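Narix Cuvell Compact Case – Set-up and Care Guide

Section 4: Placing, opening and cleaning the case

4.1 Before you start

The Cuvell is a small rounded case with a domed lid and a matching base. Lid and base meet at the seam. It is supplied closed, with a paper band around the seam and a card insert inside. Keep the card insert if you expect to post or store the case later.

You will need:
A flat, level surface
A soft lint-free cloth
A cotton swab
The Ladefoged ruled sheet supplied with the case, or any light-coloured sheet of similar size

Note: The ruled sheet is used in 4.2 and again in 4.5. It may be rolled for storage but must not be folded. A crease under the base will cause the case to rock.

4.2 Preparing the surface

1. Clear an area at least 55 cm by 41 cm.
2. Wipe the area with a dry cloth.
3. Lay the ruled sheet with the printed side up.
4. Smooth the sheet from the centre to the edges. If it has been rolled, weight the corners for 20 minutes before use.
5. Check that the sheet does not slide when pushed lightly. On glass or polished stone, fix two corners with low-tack tape.

Caution: Do not set the case on a radiator cover, a sunny window sill or the top of an appliance. The finish may change colour with prolonged heat.

4.3 First opening

1. Remove the paper band. Do not cut it with a knife. Tear it at the perforation.
2. Place the case on the sheet with the base down.
3. Hold the base between thumb and forefinger.
4. With the other hand, lift the lid evenly at the front. Some resistance is normal on the first few openings.
5. Remove the card insert.
6. Close the lid by pressing on the centre of the dome until it seats.

Caution: Never lever the seam open with a blade, coin or fingernail file. Damage to the seam trim is not covered under the warranty in Section 9.

If the lid does not lift, turn the case once in the hand, set it down again and repeat steps 3 and 4. If it still does not lift, see 4.6.

4.4 Cleaning

The case may be cleaned with the lid on or off, but never immersed.

1. Wipe the dome with the soft cloth, working from the top down.
2. Wipe the base in the same direction.
3. Run the dry swab along the seam, turning it as you go. Do not push fibres into the seam.
4. For marks that remain, dampen the cloth with plain water, wipe once and dry at once.

Note: Do not use alcohol, bleach, metal polish or melamine sponges. The seam trim is a thin coloured layer and will dull if rubbed – a light wipe is enough.

Tinted hand cream and sunscreen show up more on the pale finish than on darker colours. Wash and dry the hands before handling.

4.5 Checking the seam

Carry out this check after cleaning and whenever the case has been dropped. Repeat it after every 100 openings if the case is in daily use.

1. Close the case and place it on the ruled sheet.
2. Position a lamp to one side so that the light falls across the dome. Move the lamp until there is no glare on the seam.
3. Bring the eye level with the seam.
4. Follow the seam from one end to the other. The line should be thin and of even width, with no lifted trim.
5. Turn the case a quarter turn and repeat until the full seam has been checked. 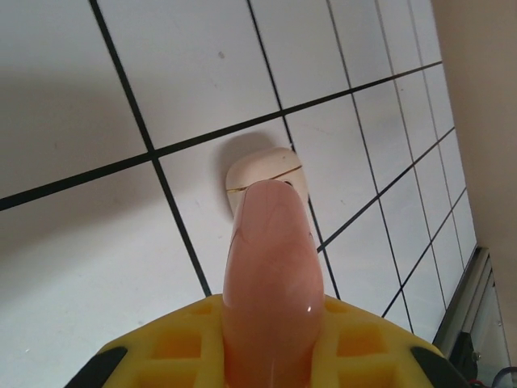
Figure 4-3. Closed case over the ruled grid, with the gold-coloured seam running across it.

Note: When the case is seen from slightly above, the seam looks curved. This follows from the rounded shape and is not a fault.

6. If the line widens at any point, open the case, remove any lint from the rim and close it again.

4.6 Faults

Lid will not lift: Leave the case at room temperature for 20 minutes, then repeat 4.3. Do not force it.

Lid lifts but will not seat: Check for the card insert, lint or an overfilled base. Contents must sit below the rim.

Case rocks on the sheet: Check for a crease or crumbs under the base.

Trim lifting: Stop using the case and contact your Stirnetti service counter. Do not glue the trim.

Guide revision: August 2022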